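Filed under: Home & Living > Small Spaces > Screens, Dividers and Drapes
Started in December by marlowporch

Woven room divider – oil it, wax it or leave it alone?

marlowporch
Hello everyone, long-time reader and only a sometime poster, so please bear with me while I ramble. I finally have a folding divider up between my craft corner and the rest of the living room, and I love it more than I expected to. It breaks up the afternoon light so nicely, and my sister says it makes the place look like a grown-up lives there. 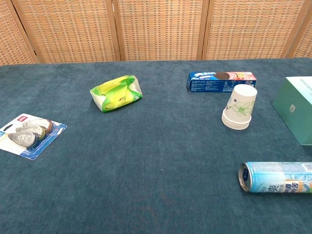 My question is about dry air. We heat with a wood stove from October on, and by the end of last winter I could hear my old divider creaking at night. Two strands popped on that one and then it just kept going, until I had a hole you could put your fist through. I would hate to see that again. Do you oil the weave? Mist it? The lady at Frerichs told me paste wax, but she also told me that about my butcher block, and I have never quite forgiven her.

tansy_and_thread
Oh, I feel for you with the stove! I've had woven chairs and screens for 26 years, and all I ever do is wipe them with a barely damp cloth every couple of weeks in the heating season, back side too, and let them dry slowly away from the fire. No oil on the weave, please. It gets sticky and then it grabs every bit of lint in the house.

oldmillbend
I'll have to disagree with my friend above, with affection. A very thin coat of Sedico lemon oil once a year, rubbed in and then rubbed right back off, has kept mine going through 7 winters next to a radiator. The trick is getting it all off again. If your cloth still comes away shiny, keep wiping.

tansy_and_thread
We'll never agree on this one, will we? I grant you yours look lovely. I still think it's your radiator pan of water doing the work – you told us about that pan yourself last spring.

oldmillbend
The pan helps. So does the oil. I'm a stubborn old thing.

marlowporch
You two are a treat. I'm leaning toward the damp cloth for now, mostly out of fear of lint, and I'll put a kettle on the stove for the air.

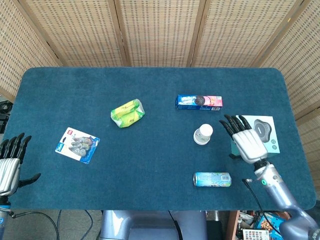

Another thing while I have you: hinges. The pins on my old one worked themselves up every time I folded it, and I'd find one on the rug with my bare foot. Is there a better kind, or do I just tap them down every so often?

quillhouse
Tap them down and put a dab of candle wax on each before it goes back in. If they still creep, Fenuvero makes a brass two-way hinge that folds in either direction. I paid more than I wanted to and have no regrets. Drill your pilot holes first, though, or you'll split the posts like I did.

Comments (3)

bayberry26: Saving this for when I move. Thank you all for being so kind to each other about lemon oil.

hensandhollyhocks: Kettle on the stove, yes! We did that at my grandmother's and nothing in that house ever creaked except the stairs.

pdx_attic: Still on team paste wax, but for the wood parts only.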